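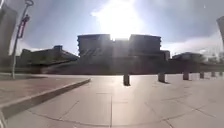

Issue 134, page 11

In Praise of the Big Bare Square
by Algirdas Adomaitis

I love a plaza with plenty of nothing on it. Give me large slabs of pale stone, a low sun and a long walk to the other side, and I'm happy for the whole morning!

People tell me I'm wrong about this, and they tell me often. The usual complaint is that a wide paved space is wasted. It ought to have planters, they say, or a coffee kiosk, or one of those little play areas with the rubbery ground. Potau put all of that into its station square last April, and I went to look at it with an open mind (well, mostly open). The planters are nice. The benches are fine too. But I used to cross that square at a slant, looking up the whole way, and now I follow a path between tubs of grass and look at the tubs.

Light is what you get from an open plaza. Pale paving takes a low sun and throws it right back at you, and a stretch of ground you'd hardly notice at noon turns into something like a lake. Dark buildings at the far end only make it better. A heavy, flat-topped block that I might grumble about on a gray afternoon is a wonderful thing with the sun over it and the glare coming down its front. All the fussy parts of the facade go away and you're left with the shape, and a gap between the upper floors becomes the best part of the building.

And the joints! I could go on about joints for longer than my wife would like. Big rectangular slabs need thin, straight lines between them, and when the mason gets them right your eye runs along a seam all the way to the buildings. The square in Hereo has slabs so large that my granddaughter needs two jumps to get across one. Tefera went with small brick in a swirl pattern, and I've tried to like it on two separate visits. It's good brick. It just keeps asking me to look at my shoes.

I'll grant the other side a few things. Bare stone is miserable in August. The wind can be rough, and anyone who walks slowly needs a place to sit down. So plant trees along the edges, where they make shade and still leave the sky alone. Put the benches there too, facing in. A few bollards to keep the delivery vans out, and then please stop.

The town of Cundosano is asking residents what they'd like to see on its new square. I've already sent in my form. Under "features requested" I wrote "more than enough room," and under "other comments" I asked them to keep the stone pale.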